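Trestside Evening Classes
Household Linen, handout 2: Towels

Fold in half, then in half again. Thirds are for people with deep shelves.

A towel folded in your lap will look it, so clear a table first. Smooth the cloth out as a wide rectangle before you start. The gray microfiber one on the white tabletop is at the stage where most of us get smug: one corner folded back, and the cloth bunching along the left side of the flap. Flatten that before the next fold. It won't improve by being hidden. 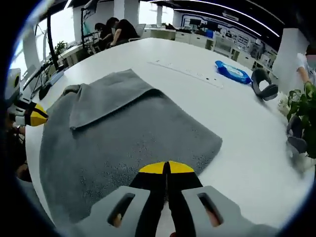
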